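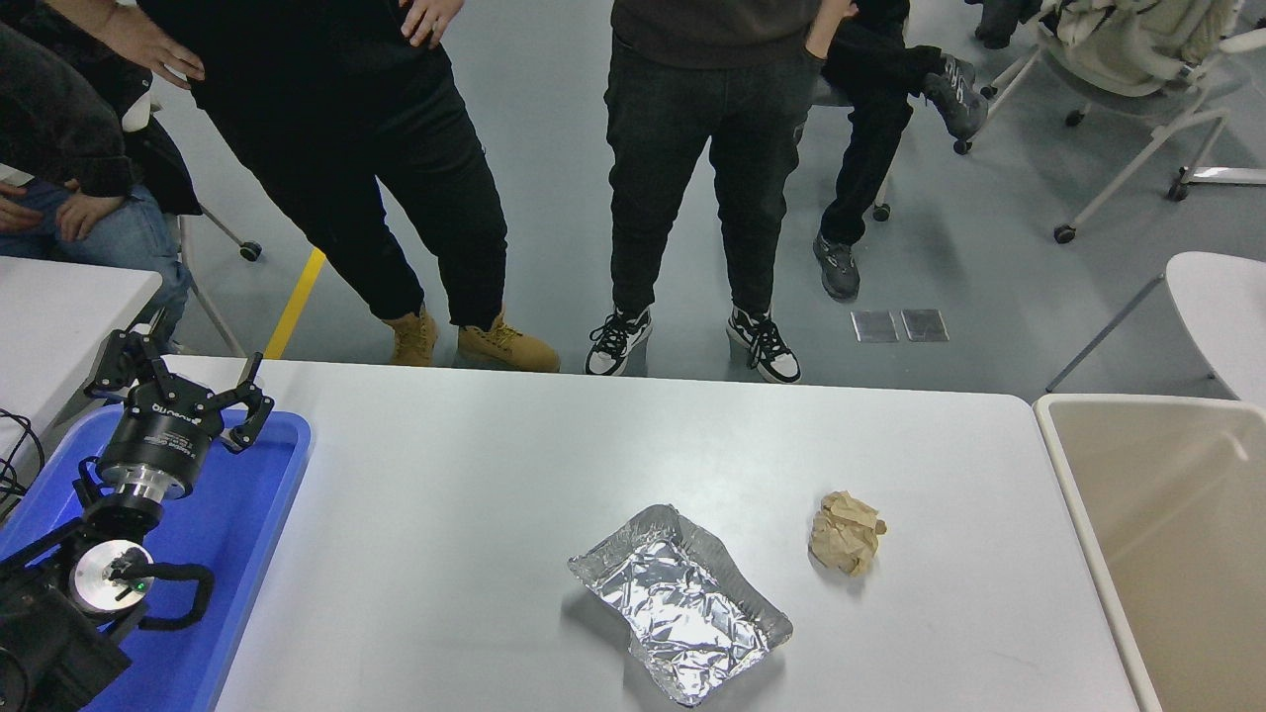
A foil tray and a wad of brown paper on the table at Palero.

Keerthana Murthy has strong opinions about foil. Heavy-gauge foil lies to you, she says, because it behaves for an hour and then develops a crease in the one place you wanted to grab. Cheap foil is at least upfront. She buys the cheap kind by the sleeve and keeps it in a cabinet next to the printer, where people from other departments have been known to help themselves before a potluck.

Murthy runs data gathering at Palero, a job that consists largely of arranging for ordinary things to be picked up, moved, and put down again by a pair of arms, with a person doing the steering. Each attempt gets recorded. Enough attempts go into the training set, and a learning system called Korura is supposed to get the general idea. I asked how it was getting the general idea.

"In January it was very good at one tray," she said. "One particular tray. We had used it for so long that it was practically an employee."

That tray had been squashed in the same corner so many times that the system had apparently decided the squashed corner was what made it a tray. Given a fresh one, it hovered. Murthy does a good impression of the hovering, with one hand out over her coffee and a look of polite concern. The fix was to retire trays after 12 attempts and start each new one at whatever angle it happened to land. She now drops them onto the table from shoulder height, and she is a little vain about her technique.

The paper has its own rules. It gets crumpled by a different person each time, on the theory that everybody crumples in a recognizable style. Ksawery Walczak, who does much of the steering, is no longer allowed to do it at all. "I make a very tight ball," he told me, with some dignity. "They said it was too helpful."

Walczak came to Palero from a company called Dudek, where he repaired commercial ovens, and he thinks the two jobs are closer than people assume. Both involve reaching into places at bad angles. His sessions run until three in the afternoon, and he dislikes being talked to during the first few attempts, although later on he'll happily discuss soccer while nudging a tray across a table.

I asked him what a good example looks like.

"Boring," he said. "You go in, you get the rim, you lift, you put it where it goes. If somebody watching says 'ooh,' I probably did something strange and we should throw it out."

They throw out plenty. The first set had 700 recordings in it, and after a review that Murthy describes as "a long week with a lot of crackers," they kept 140. The discarded ones weren't all failures. Plenty of them ended with the tray exactly where it belonged, but the person steering had paused halfway through to scratch his nose, or had gone back for a second grab he didn't need. A machine that copies people will copy the dithering too. Murthy would like it to dither less than she does.

The question of what to do with the failures is where the office divides. Aarti Srivastava, who trains the models and has to live with whatever Murthy's group hands her, wants more of them kept, provided the person steering recovers. A dropped tray followed by a calm second try is worth more to her than a clean lift. "I have plenty of clean lifts," she said. "What I don't have is anything that tells it what to do when the rim folds over and it's holding a piece of foil the size of a gum wrapper. Right now it carries the gum wrapper over and sets it down very proudly."

Murthy's reply is that recoveries can't be ordered like lunch. If you ask a person to fumble, they fumble like an actor. She tried it. Walczak's deliberate drops were so theatrical that Srivastava could spot them from the plots alone, without watching any video.

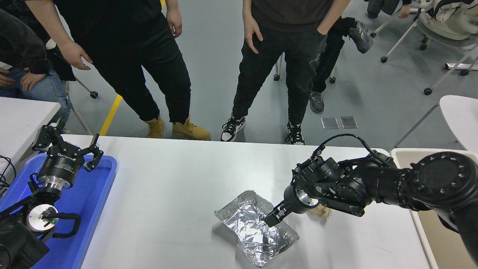
Fingers at the tray's corner, with the second arm over the blue tray.

So they wait for the real ones, and log them. The log has a column for what went wrong, and I was allowed to read a page of it. "Corner." "Corner." "Corner, other one." "Paper rolled." "Sneezed." There was one entry that simply read "me," initialed K.W.

I wondered whether all of this might be done in simulation, and the room got noticeably cooler. Srivastava has nothing against simulation and uses it every day for hard objects. Blocks are fine, and so are mugs. "Foil is a different animal," she said. "It's stiff until it isn't, and then it stays wherever you left it. I could spend a year getting that right on a computer, or Keerthana could go to the cabinet."

Murthy, from across the room: "Keerthana needs more foil, by the way."

People do gather at the table, I noticed. Murthy says spectators are mostly harmless, and that shoes and knees in the background are probably good for the system, which will have to work around them someday. What she minds is advice. Everyone who has ever cleared a table believes they have a tip about picking up a tray, and the tip is always to use both hands.

"We do have two arms," Srivastava pointed out.

"We have two arms," Murthy agreed. "We're getting to it."

Two-handed work is the next set, as it happens, and neither of them sounds eager. Coordinating both arms roughly doubles the number of ways a person can hesitate, by Srivastava's reckoning, and Walczak has already asked whether the oven business is hiring. He was joking, I think. He did know the number by heart.

Before I left, Murthy let me try steering. She picked a new tray, dropped it from shoulder height with a good deal of wrist, and told me to go for the rim. I went for the rim. I got the rim, and then rather more of the rim than I'd intended, and the whole side of the tray came up like a page turning. I put it down. I tried again from the other end, with worse results, and eventually pushed the thing to where it was supposed to be.

Srivastava asked if she could keep that one. Murthy was already writing it up. I looked over her shoulder at the log, and she had put "corner," and after it, in parentheses, "journalist."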